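用了大半年Pemesel夹爪套件，说说值不值这个价

这篇评测拖得有点久了，年初一月份下的单，本来打算用满一个月就写，结果一直觉得还没摸透，写了删，删了写，到今天才算攒齐了想说的话。下面尽量按买东西的人会关心的顺序来讲，啰嗦的地方请多包涵，毕竟这是我自己掏预算、自己填申请表、自己拧螺丝装起来的第一套东西，感情多少有一点（笑）。

先交代背景。我们这边是个小工作室，主要给几家做家居收纳和餐具的客户做抓取测试，就是拿各种日常小物件让机械臂去夹、去放，看看哪种形状好拿，哪种容易滑。活儿不大，但很杂，今天是杯子，明天可能就是篮子、勺子、毛巾。以前用的是Gorer的入门夹爪，便宜、皮实，可是开口小，遇到稍微粗一点的杯子就得换指头，一天换下来，人比机器还累。

## 选型时看了哪几家

当时认真比过的有三家：Gorer的升级款、Latuheru的电动两指，还有最后买的Pemesel套件。

Gorer升级款最大的好处是旧的法兰和线都能接着用，切换成本几乎没有，报价也最低。可它的开口只比老款大了一点点，我拿着客户寄来的样品一件件比划，还是有好几件夹得很勉强，想来想去，不想花一笔钱买一个“稍微好一点”。

Latuheru那款我是真喜欢，手感扎实，力控也细腻，去试用的那天差点当场就定了。劝退我的是配件价格。指尖垫片只能整套换，一套的价钱够我买好几副别家的，而且要等。做测试的都知道，垫片是消耗品，磨着磨着就不行了，这种地方省不下来，后面每个月都在流血。

Pemesel属于中间派，单价比Gorer高，比Latuheru低，胜在腕部相机的支架是套件里自带的，不用另外找人加工。这一条在报价单上看着不起眼，可是我之前吃过亏，自己画图找外面打样，改了三回才装正，来回的运费和时间加起来，早够买个现成的了。

## 到手和安装

我是从Grallia的店里买的，他们代理好几个牌子，客服回消息挺快，问得细也不嫌烦。箱子里的东西摆得很整齐，夹爪本体、两副指头、相机支架、线束，还有一张折得很小的说明书。说明书的字也很小，建议直接去下载电子版，放大了看，眼睛会感谢你的。

安装本身不难，最花时间的是走线。相机的线和夹爪的线都要顺着手腕绕过去，留短了转腕的时候会扯，留长了又容易蹭到桌面。我第一次留短了，第二次留长了，第三次才合适。如果你也买这套，扎带先不要剪，让手臂把常用的姿态都走一遍，再收紧。

软件部分给个中等偏上吧。标定向导是一步一步带着走的，对新手很友好，只是中文翻译有几处读着别扭，“张开”和“松开”混着用，刚开始会愣一下。

## 日常用起来怎么样

最满意的是开口。现在对付杯子这类东西从容多了，张大了往下一靠，杯子左右都还有余地，不用像从前那样对得战战兢兢。对位的时候看腕部画面就行，指尖和物件都在视野里，差多少一眼就有数，省了我很多次弯腰歪头去桌边看的功夫，腰不好的朋友应该懂。

半透明的塑料杯是我们这儿的常客，也是我挑设备时专门留意的一类。颜色浅的桌子配上这种烟灰色的杯子，杯口那一圈看得很清楚，杯底有时会有一点反光，用自动识别的朋友最好拿自己的样品多试几次，别只听销售演示。我们平时半手动的居多，这一点影响不大。

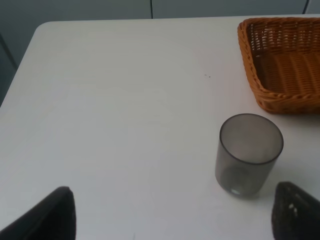
## 不满意的地方

好话说了不少，也该讲讲缺点。

第一是指垫沾灰。黑色的垫子本来就显脏，桌上有点碎屑，它全给你带起来，隔三差五就得擦一擦。我现在在工位边上常备一块湿布，开工前顺手抹一把，习惯了倒也还好，只是刚拿到手的时候心里有点嘀咕：怎么新的就跟旧的一样了。

第二是指头比较宽大。夹杯子很稳，可要是旁边紧挨着别的东西，比如一只藤编篮子，下爪的角度就得想一想了，贴着篮沿下去很容易碰到。我的办法是摆样品的时候就留够空当，但客户指定了摆法的话，就只能慢慢调，没有什么捷径。选窄指头可以缓解，不过窄的那副夹重一点的东西，我又不太放心。

第三是响声。谈不上吵，但是合拢到底的那一下有个“咔”，安静的屋子里听着格外清楚。戴耳机的人可以忽略这一条。

## 预算怎么排，说点实在的

这一段是写给正在做计划的朋友的，也是我觉得整篇里最有用的部分。

很多人做预算，眼睛只盯着夹爪那一行，其实后面跟着的小项目才磨人。拿我自己的单子举例，单位都是元：

- 备用指垫，一副124，我一次拿了3副
- 加长线束加转接头，453
- 扎带、清洁布、标签纸这些零碎，60

单看哪一样都不贵，可是如果申请表里没写，后面每补一次就要走一次流程，签字签到你怀疑人生。所以我的建议是，消耗品跟本体写在同一张单子里，一起批下来，清清爽爽。

再有就是时间也要算进预算。装机、走线、标定、把旧程序搬过来，每一步都比想象中久一点。我原先跟客户说好收到货马上就能开工，后来只好厚着脸皮去改期，幸好人家好说话。现在凡是有新设备进门，我都会在排期表上给它空出一整段，哪怕最后提前弄完，心里也踏实。

还有桌子！这个真的容易漏。我们原来的桌面花纹很重，小东西放上去，画面里乱糟糟的，后来换成白色素面的，看起来舒服太多，掉了点渣子也一眼能瞧见。桌子不算贵，搬运和装配却要占掉半天，最好跟设备安排在前后脚到，不然手臂装好了还得再挪一遍，那滋味我尝过，不推荐。

至于要不要一步到位买贵的，我的看法比较保守。如果手上的活以轻的、日常的物件为主，像我们这样，Pemesel这一档已经够用，省下的钱留给指垫和桌子更实惠。要是经常夹很软或者很脆的东西，对力的要求高，那还是去试试Latuheru，贵有贵的道理，前提是把换垫片的钱也一并算进去。Gorer呢，我没有扔，洗干净收在柜子里当备用机，夹细小的东西照样好使。

## 给个分数吧

硬要打分的话，十分里我给八分。扣掉的两分，一分给指头的宽度，一分给那个翻译别扭的软件。售后目前只麻烦过一次，是线束接头有点松，Grallia那边给换了新的，没让我出运费，这点要夸一夸。

下一轮采购我大概会再添一套，装到另一台手臂上，两边用一样的指垫，备件就能放在一个盒子里，不用再分两种管。等用上了再来补几句，有想问安装细节的，留言就好，我看到都会回，就是打字慢，大家别急。

2020年8月1日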